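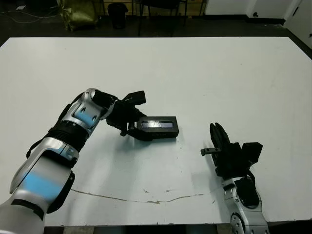 A white tabletop with a few miles on it.

I have run the Fostitz Paws 10K four years in a row, and I'm going to say something that will get me side-eye at the start line: I think we should stop giving out the T-shirts.

Stay with me! I love a race shirt. I have a drawer of them that won't close anymore, and at least three of them have the same cartoon beagle on the front. But last year the run brought in 2,440 dollars in entry fees, and after the shirts were paid for, the shelter ended up with 1,586. That's a wonderful amount of money for a small-town run in the rain. It also means 854 dollars went into cotton, and I keep thinking about how many spay appointments that would cover (more than you'd guess, if you go through the low-cost clinic over in Halar).

I brought this up with Piroska Halász, who has organized the race from the beginning and who is a lot more patient with me than she needs to be. Her answer was that people sign up for the shirt. They see it on a neighbor at the grocery store, they ask about it, and the next thing you know they're paying their fee and dragging a brother-in-law along. She's got a point. I signed up my first year because a woman at the dentist's office was wearing one.

So okay, maybe some people come for the shirt. Then let them buy it! Put a box on the sign-up form, charge what the thing really costs plus a few bucks for the dogs, and let the rest of us with the stuffed drawers skip it. The run over in Shawky switched to this in December for their holiday jog and as far as I could tell everybody had a fine time. I went, I wore an old shirt, I got a cookie shaped like a bone at the finish. I was perfectly happy with the cookie.

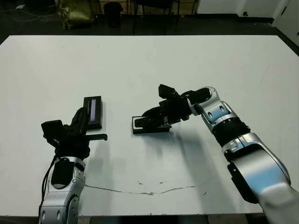

The other thing I'd change is the dogs. Right now you can run with your own dog, and I'm all for it, but the shelter dogs spend the whole morning back in their kennels while we run a race in their honor. Doesn't that seem a little backward? Dima Mahasneh has been walking the big ones for years, and she thinks a good number of them could handle the one-mile loop on a leash with somebody steady. Not the 10K, and not the shy ones. A mile, at a walk, with an "adopt me" bandanna on. I would put money on at least a couple of them going home with somebody before lunch.

I know there are insurance questions, and I know a nervous dog in a crowd of nearly 800 people is a real worry. Start the walkers 40 minutes after the runners, then, when the street has cleared out and the guy with the air horn has gone to find coffee. I'd give up my own finish time to hold a leash, and my finish time is not much of a sacrifice, as anyone who has stood around waiting for me can tell you.

One more small gripe while I have your attention. Sign-up moved to Fovlow this year, and it logged me out twice before it would take my card. My aunt gave up and mailed a check. If we want folks to hand over money for homeless animals, paper forms at the feed store would be a big help, and I'm happy to type them in myself.

Anyway, I've already registered. Size medium, if there has to be a shirt.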